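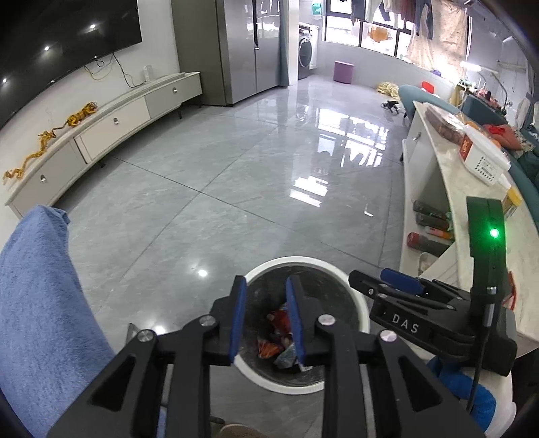 Right, I am doing it. After months of threatening to, I have started the Big Living Room Sort-Out, and I'm so pleased with how the first go went that I'm writing it up while the kettle's still warm.

Some of you will remember the kitchen drawers in March (thank you again for all the comments, especially the one about the elastic bands). The living room has been harder. It's a long room that does every job in the flat — telly at one end, fridge at the back, washing machine out on the balcony past the grey curtain — so anything that hasn't got a home ends up in it. Coats, post, snacks, all of it!

My rule this time was rubbish first. No sorting, no "ooh, I wonder where this goes", no sitting down to read old birthday cards. I got the round white bin, put in a fresh liner and went round the room picking up only what was plainly rubbish. And it was nearly all snack wrappers. Red ones, orange ones, silver ones, an absolute rainbow of crisps and biscuits. I found them down the side of the sofa, behind the cushions and (my favourite) folded up very small inside a mug. I know I ate some of them. I'm not saying which.

Dragging the bin along with me was the best thing I did all day. I used to carry everything to the kitchen end in handfuls, and I'd get distracted every single time and come back with a cup of tea and no memory of what I was doing. With the bin at my feet I just kept going. The floor tiles are shiny, so it slides along beautifully if you give it a nudge with your slipper.

Then the marble-topped cabinet in front of the sofa. Oh, this one. It has an open shelf, and an open shelf is an invitation. There are cans on there, and a pink tube, and other odds and ends that I've walked past for so long I'd stopped seeing them. The top is just as bad: food container, a white box with a red label, the yellow canister. I've decided the top is for things we use every day and the shelf is for things we use every week, and anything else has to go and live somewhere else. Valentyna Demchenko, who reads this blog and is far tidier than I'll ever be, wrote to me after the drawers post and said to give every shelf one sentence. If you can't say in one sentence what a shelf is for, you'll fill it with nonsense. I've thought about that nearly every day since!

The TV cabinet I love and will not hear a word against. It's long and low and white with three drawers, and the round silver knobs make me happy whenever I open one. The golden dragon lives on top, stretched out full length under the telly, and he's staying exactly where he is. Trudy Rewi gave him to me when I moved in and said he'd look after the place. He has watched an awful lot of quiz shows. I gave him a going over with a soft brush and he came up lovely.

What I do want to sort out is the cables. They dangle down the wall under the TV and I notice them every evening, usually in the adverts. I've been looking at a stick-on cable cover from Stillholm, which you can paint the same colour as the wall, and a little box by Bollus for hiding a power strip. Has anyone tried either? I don't want to be drilling holes.

The sofa is the next big job. It's teal, it curves, it's the nicest thing I own and at the moment it's buried in fabric. Red bits, all sorts of bits, some of it for cushion covers I was definitely going to make and some of it clothes waiting to be put away. My plan is three piles (keep, mend, charity bag) with a timer on for 14 minutes, then stop, whatever state it's in. I've learned that if I go on any longer I start trying things on.

And then the window end, which only needs a little love. I want a proper basket by the washing machine, so the clean things can go straight from the rack into something instead of on to the sofa. The purple cube can stay by the windows. It's tiny but everyone who comes round wants to sit on it, and with the daylight coming in past the washing it's a very cheerful corner for a coffee.

I'll put up part two when the sofa's done. In the meantime I'd love to hear what you do with fabric scraps, as I've got plenty and I can't bear to throw out the red.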